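Open Day Helpers and Test Drivers Wanted at Jivusside | Prurell Robotics

Posted March 3, 2021

Hi all! I run the open day at our Jivusside workshop and I'm looking for people to help out with it, and also for people who'd just like to come and have a go at driving a robot. Two different calls really, but I'm putting them on one page so I only have to keep one page up to date.

The open day is in September. We'll have the big hall for the talks and the small hall for demos, and the demos are where I need hands. Last time we had 440 visitors through a building that feels full at half that, and most of them wanted to stand in the same corner (the one with the headset, of course). This year we've got space for 536 on the list and I'd like the lines to move a bit faster!

Helpers. I need people for the door, the coat racks, the kids' table and the simulator stations. You don't have to know anything about robots. You do have to be happy talking to strangers for a few hours and saying the same three sentences over and over with a smile. Shifts are four hours, and you get paid $100 per shift plus lunch from the Verley bakery next door. If you can do both the morning and the afternoon, tell me, because I'll love you forever. There's a one-hour walkthrough the evening before, and that's paid too.

Test drivers. This part is for anyone 16 or older. You sit down at a station, we get you set up, and you steer a two-armed robot around a simulated house called Wanyama. It's got doors, wood floors, a couple of small pictures on the walls, and you see it all from the robot's point of view. We want to collect 1000 short drives over the day from people who have never done it before. Beginners do things our own team would never think of, and that's the good stuff for us. Each drive takes a few minutes and you can stop whenever you like. If you get motion sick easily, take the flat screen station and skip the headset.

Your turn starts indoors, near an open door, with both grippers up in front of you:

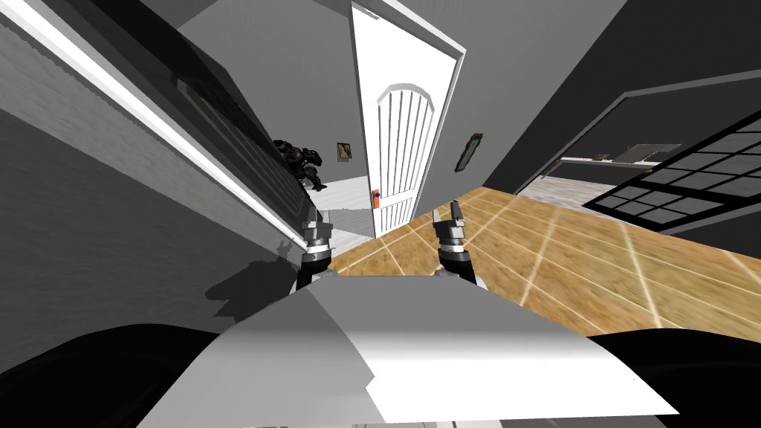

Prurell's demo team would like me to add that first-time drivers should go slowly through the doorways and try each arm on its own before using both together. They also say it's fine to bump into a wall, it's only a simulation, and please don't apologize to the operator every time.

To sign up, send me a note through the contact form with "open day" in the subject line. Say whether you want to help, drive or both, and which half of the day suits you. If you need step-free access, put that in too and I'll give you a station on the ground floor. Under 18s need a signed form from a parent, and I'll send it along with your time slot. Free parking is behind the building, but it fills up early, so take the bus if you can!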